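## 4. Visible fasteners and the decision to open

### 4.1 Material

The questionnaire was sent to 3000 households in Nodwood, Fikwood and the lower part of Praltbridge. It asked about the last electrical item in the home that had stopped working, whether anyone had tried to open it, and what had become of it. Of the forms returned, 289 were complete enough to use. A form was left out if the item was not named, or if the answers on opening and on disposal could not both be true (for example, an item reported as never opened but repaired at home with a new internal fuse).

Alongside the questionnaire, we drew on job cards kept by 13 repair shops in the same area. The cards are brief. Most give the item, the fault as the customer put it, the fault as found, the price, and a line for remarks. The remarks line is of most use here, as it often records marks left by an earlier attempt to get in: rounded screw heads, split clips, a knife cut along a joint. Two shops had also kept the Sadowski form, a longer card with a separate box for the state of the case on arrival. Where both cards existed for one job, the Sadowski form was preferred.

We did not ask households about cost at the time of purchase. An early draft of the questionnaire did so, and the answers in the trial were mostly guesses.

### 4.2 Sorting items by outer form

Each item was placed in one of three groups by what a person can see of its construction without tools:

1. *Open form.* Screws can be seen from the sides normally in view, and the joints between parts can be followed by eye.
2. *Covered form.* Screws are present but lie under feet, labels, caps or a battery door.
3. *Closed form.* No screws can be found from outside. The case is clipped, welded or glued.

The groups say nothing of how hard the item is to open. A case of open form may have a screw head for which few households own a driver, and some closed forms part easily with a thumbnail once the right edge is known. The sorting was done by two of the authors from maker's drawings and from samples, each working alone. Where they differed, the item was placed in the covered group. Most differences concerned items with one or two screws in view and the rest hidden - kettles and desk lamps above all.

Colour was noted too, although it was not used for sorting. A joint between two panels of different colours is easier to follow than a joint within one colour, and in the trial several people pointed to a change of colour when asked where they would start. They did so even where the change was only paint and there was no joint beneath it. The case in Figure 1 belongs to the open form: its panels are dark slate-teal and light grey, and small screws and the seams between modules can be seen from outside.

**Figure 1.** Long, low housing of several sections, with small screws and seams in view.
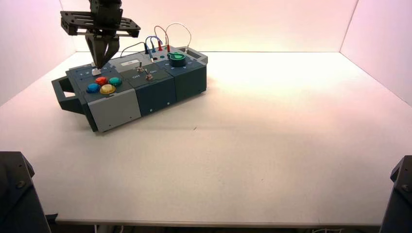
One respondent in Fikwood wrote that seeing the screws had settled the matter: "I had the lid off the radio before I'd thought about whether I could mend it. The toaster had nothing to undo, so I left it alone." The same form reports that the radio went back together and worked, and that the toaster was thrown out with the fault unknown.

Many of the free answers run along similar lines. Respondents seldom wrote that they had judged an item too hard to repair. They wrote that they could not see how to begin. We take these to be different statements. The first is a judgement on the fault and on one's own skill; the second concerns the case alone, and is made before anything is known of the fault. A household may well be able to replace a fuse and still never learn that a fuse was all that was needed.

### 4.3 Opening and outcome

Attempts to open were most common for open forms and least common for closed forms, and this held in all three places. The order did not change when items with mains plugs were taken separately, though the gap between open and covered forms became smaller. Several respondents said that they would not open anything that plugs into the wall, whatever its shape.

The link between opening and repair is weaker. In the open group, many items were opened, looked at and closed again without any work being done. Respondents gave dust, a burnt smell or "nothing obviously wrong" as what they had found. Some of these items then went to a shop, and it is here that the job cards help. On 19 cards the remarks line states that the customer had already been inside and could say which part looked damaged. The shops' own notes suggest that such jobs were quicker to price, although the cards do not give times and we cannot test the point.

In the closed group, the cards tell of damage more often than of help. Broken clips are the usual entry. A case with broken clips can be held with tape, and a number were returned to their owners in that state, but two shops in Praltbridge will not hand back a mains item unless the case shuts as it left the maker. For these shops a snapped clip ends the job even when the electrical fault has been put right.

### 4.4 Limits

People who try to open things are probably more willing to answer questions about opening things. The share of attempts among our respondents should therefore not be read as the share in the area as a whole. Comparison between the three groups is less exposed to this problem, as the same people report on items of each kind.

A second limit is that outer form is mixed up with the kind of item. Radios in our material are mostly of open form and electric toothbrushes are nearly all closed, and people may treat the two differently for reasons unrelated to screws. Only kettles, lamps and small heaters occur in all three groups in useful numbers. Within these three kinds the pattern is the same as in the whole, but the heaters are few and were mostly reported in February, when a cold room may have been reason enough to try.

Lastly, the grouping depends on what can be seen in good light by someone who is looking. Dark screws in a dark case were counted as visible. Some respondents with items of this sort wrote that there were no screws at all, and we have left their answers as given. Section 5 treats these cases apart from the rest and compares them with the covered form.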